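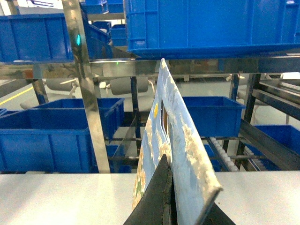 Stock missing after delivery to a third-party warehouse: who bears the loss?

Herath Small Trade Help > Storage and Shipping > Contracts and Claims
Posted 30 July 2023 by Sajib Dissanayake

I am the owner of a small company that sells boxed stationery and gift sets under the Jellach name. Until this spring all of our stock was held in a rented unit near our office and packed by our own staff. We have since signed a storage and order-handling agreement with an outside warehouse operator, Dristen, and our first full delivery has been made.

Our packing list stated 2935 units. The carrier collected the shipment on sealed pallets, and the driver obtained a signature at the warehouse with no note of damage or shortage. Nine days later the warehouse issued a receiving report that was 50 units short of our list. The report gives no breakdown by carton. It gives only a total for each product line, and the whole of the difference falls in one line, the large gift set.

I wrote to the account manager and was told that the signature on the delivery slip confirms pallets only and does not confirm contents. I was also referred to a clause in the agreement that allows the warehouse a "shrinkage allowance" on stock in its care. The clause does not say whether it applies to goods that were never recorded as received.

I would be grateful for guidance on the following matters. First, does a clean signature on the delivery slip have any value to us? Second, may a shrinkage allowance be used to cover a difference found at receiving? Third, what should we ask for before sending the next shipment, which is planned to be larger? The value of the missing units is a little above the level at which I would let the matter go, and I would prefer to keep a good relationship with the operator if possible.

Herath Trade Desk
Site staff

Thank you for setting out the matter in detail. The remarks below are general in nature. They do not take the place of legal advice on your agreement, and the wording of the agreement will govern most of the points you raise.

On the delivery slip. A signature with no exceptions noted is useful evidence, but its reach depends on what the slip says was delivered. If the slip lists a number of pallets and nothing more, it shows that the pallets arrived and that no visible damage was recorded. It does not show what was inside them. If the slip lists cartons, or refers by number to your packing list, it carries more weight. You should obtain a full copy from the carrier, including the reverse side and any attached sheets. Please also confirm whether the slip records the seal numbers. Where the seals are shown as intact on arrival, the possibility of a loss in transit becomes smaller, and the inquiry can be directed to two places: the count made at your own unit and the count made at the warehouse.

On the shrinkage allowance. Clauses of this type commonly permit a warehouse to lose or misplace a small share of stock over a contract year without payment. They are usually measured against the volume handled during that year and settled after a physical inventory. It is therefore often open to the customer to say that the allowance cannot be applied to a single shipment in the first weeks of the term. Whether it can be applied to receiving differences at all will turn on the definitions. Look for the terms "received goods," "stock on hand" and "accepted quantity." If the allowance refers to goods "in the warehouse's care," the operator may find itself in some difficulty, as it would be saying both that the units never arrived and that they were lost while it was responsible for them. We suggest that you ask, in writing and in neutral terms, which of the two positions is being taken.
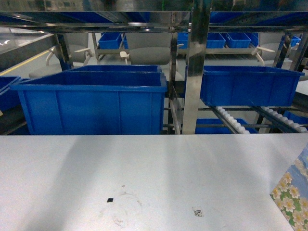 Tabletop with a small code sticker.

On the receiving report. You are entitled to ask how the total was reached. A report that gives only a figure for each product line was in most cases built from a more detailed record, and that record will normally show the time of each entry, the carton to which it belonged, and the person or station that made it. Please request this record along with any adjustment entries made after the first count. A difference confined to one line is very often a matter of pack size. If the large gift set was sent in cartons of differing quantities, or if an inner pack was entered as one unit, a recount of that line alone may settle the matter in an afternoon.

Your own records deserve the same attention. The operator may reasonably ask how the packing list was prepared, and a list drawn from a sales system will be given less weight than a signed count sheet made when the cartons were closed. If your staff kept carton weights, compare them with the weights on the carrier's invoice. A shortage of this size in a heavy product would show as a clear difference in weight.

On time limits. Many agreements require a receiving dispute to be raised within a short period after the report is issued, and some treat silence as acceptance. Carrier claims run on a separate clock and may expire sooner. You should give written notice to both parties now, even if you expect the cause to be found. The notice may be brief. It should identify the shipment, state the quantity in dispute, reserve your rights under the agreement and request the records described above.

On the next shipment. We recommend that the following be agreed in writing before any further goods are sent:

A receiving count for each carton, reported within a fixed number of business days.

A right to attend the count, or to appoint a person to attend on your behalf, upon reasonable notice.

A carton label showing the product code, the quantity inside and the carton's place in the series.

A sample check of 100 units, opened and counted with both parties present, whenever the report and the packing list do not agree.

A statement that the shrinkage allowance applies only to goods already entered as received.

A stated basis of value for lost goods. In the absence of such a statement the operator may offer the cost of manufacture, or a rate by weight, and either may be well below what you paid once inbound freight is included.

Should the disputed amount be below 1000 dollars, the cost of formal proceedings is unlikely to be justified, and a credit against storage charges may be the more practical outcome. Operators frequently agree to such credits without admitting fault. Please have any credit recorded as a settlement of this shipment alone, so that it is not later counted toward the annual allowance. 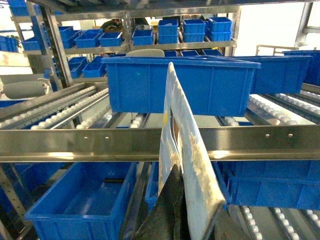 Asanka Begum

I agree with most of what the Trade Desk has written, but I would place the recount first and the letters second. We had a similar difference with a different operator two years ago. I sent a formal notice on the first day, and from then on every message had to pass through their claims office. The recount took five weeks to arrange. When it was finally carried out, the goods were found under an old product code that we ourselves had left on part of the shipment. We had changed the code when the packaging changed and had not told the warehouse.

I would therefore ask the poster whether the large gift set has ever been sold under another code, or whether any of the cartons carried two labels. If so, ask the operator to search for the old code before anything else is done. That search takes a few minutes in Drellex, which is the stock program our operator uses, and I expect other programs have something similar.

I also doubt that a small customer will be given the right to attend every count. We asked for it and were refused. What we did obtain was attendance at one inventory each year, and a promise that any line with a difference would be counted again by a second person before the report was released. It has worked well enough for us.

On value, please read your insurance policy. Ours covered goods at our own address and goods in transit, but it did not cover goods at a warehouse until we had added the address by name.

pallet_and_post

Signature means nothing, they all sign for pallets. Get carton counts on the slip next time and have the driver wait. If he will not wait, write "subject to count" on it yourself.

Sajib Dissanayake

I thank all three of you. The large gift set did have an earlier code, used until the lid was redesigned, and I cannot rule out that some cartons were closed with the earlier labels. I have asked the operator to search for it and have sent a short notice to the carrier in the meantime. I have also written to our insurer to confirm which addresses are covered. The carrier has provided the slip, and it does list the seal numbers, although one of them is hard to read.

Herath Trade Desk
Site staff

Please ask the carrier for a clearer copy of the slip while its records are recent. If the units are found under the earlier code, request a corrected receiving report and keep it with the original, and withdraw the notice to the carrier in writing.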